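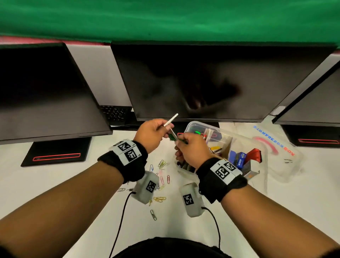
Sorting office supplies at a desk in the Drolevthorpe packing office. Wristbands with printed markers are worn on both arms.

Visit Report: Desk Work and Automation at Drolevthorpe
2018-05-09 | By Kwok-wai Chow
4 min read

Members of the regional workplace group were received at the Drolevthorpe site of Poon, a supplier of stationery kits to schools and offices. The purpose of the visit was to see how the company is preparing to automate part of its kit work, and to hear from the staff whose duties will change. The party was met by Chin-lung Hung, who manages the packing office.

The site employs 34 people. Until last August, all mixed kits were filled and checked by hand. The Rirkar line now fills the standard kits, up to 200 in a shift, and the mixed and returned boxes remain with the desk staff. These hold small items of many shapes, such as pens, markers and paper clips, and the line does not yet handle them well.

Under a project named Drastar, desk staff wear markers and tracking units at the wrists as they work, so that the movement of each hand can be recorded. The recordings are used to plan which steps a machine could take over. Mr. Hung stated that nine members of staff have taken part, each for no more than one session a day. Participation is agreed in writing and may be withdrawn at any time.

Visitors were invited to watch the work from behind the desks. The storage boxes are clear plastic with the name printed on them, and contents are compared with a paper list before the lid goes on.

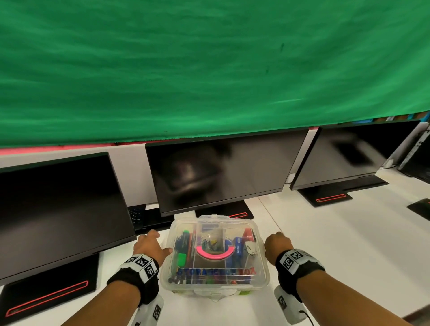 Effects on Staff

Five employees have moved from filling to line supervision, following a training course held on site. Their pay grade was raised on completion. Two of them told the group that the new work is easier on the wrists but requires longer periods of attention, and that they would welcome more frequent changes of task.

Desk staff raised a different concern. With the standard kits gone, the boxes that reach them are the awkward ones, and the old hourly targets were kept for several months after the change. Management has since withdrawn those targets, and new ones will be set jointly with staff representatives.

Questions were also asked about who may view the recordings. Mr. Hung confirmed that they are not used in performance reviews and that supervisors have no access to them. The group requested a written copy of this policy, which the company has agreed to supply.

A return visit will be arranged once the first desk station has been fitted with automated equipment. Members wishing to attend should give their names to the group office.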